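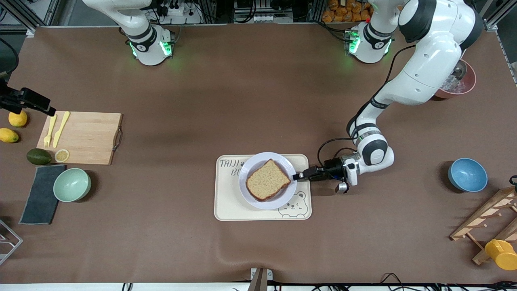 *Word count: 198*

## Do smaller plates cut food waste?

Our dining hall at Visonthorpe switched to smaller plates in October, and the posters by the door claim it cut waste by a quarter. I wanted to see where that number came from. The short answer is a flyer from Melis, the company that sells the plates.

**Method.** Marisa Caruso and I weighed scraps at lunch on 3 days, using a kitchen scale and 2 buckets. We covered 800 trays. One line kept the old plates and the other used the new ones. Students picked their own line, so this was never a fair test. Hungry people may well have gone for the big plates.

**Results.** The small-plate line left less behind per tray, but it also had 24 percent more return trips for seconds. We did not weigh what went on the plates the second time, and I think that is a serious hole. Pasta day made most of the gap - take it out and the two lines look nearly the same.

**What I would change.** Weigh the food going out as well as coming back. Assign the lines by ID number. Run it for a full menu cycle, and keep soup out of the buckets, as it wrecked our Saturday reading.

Until someone does that, I would take the posters down.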